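Home | Local | Business | Schools | Opinion | Contact

Tesdale water bills to rise again in November
Staff report, Nedmont

Tesdale households will pay 9 percent more for water starting in November, the town's utility office said in a notice mailed out with this month's bills. It is the second increase in two years. The first one was supposed to be the last for a while.

The office says the money will go toward replacing old mains on the north side of town, where breaks have closed streets again and again. That may be so. The notice runs to one page and does not say which streets will get new pipe, when the digging starts or what happens to the rate once the work is done.

The last increase came with a similar promise. Back then residents were told the extra money would pay for 4 miles of new main between the pumping station and Natwood, the subdivision out past the county road. A project map on the town's website still lists most of that stretch as "in planning," the same words it used a year ago.

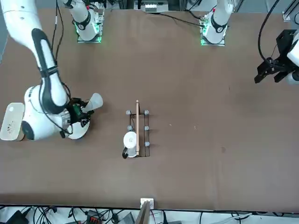

Several Natwood residents wrote in after the notice went out, and one of them said the rate was the least of it. She could live with paying more, she wrote, if the water ran clear in the morning, but she has been filling pitchers the night before for most of the summer and would like to know what the last increase bought.

The office did not answer that question directly. In a written reply it said that discolored water is safe to use and usually clears after the tap has run for a few minutes – water that customers, of course, are also paying for.

There is also the matter of the new meters. The town agreed in spring to buy 675 of them from Jelínek, the supplier that handled the test installation downtown. Officials said at the time that better readings would catch leaks early and hold costs down. The notice makes no mention of any savings, and the office said it was too soon to give a figure. It would not say when one might be ready.

Customers who want to object have to do so in writing before the new rate takes effect. Under town rules, 100 signed objections are enough to force a public hearing, though a hearing does not stop an increase from going ahead. The last time rates went up, the hearing was held after the new bills had already been mailed.

Forms are at the front counter of the utility office, which closes at 4 p.m.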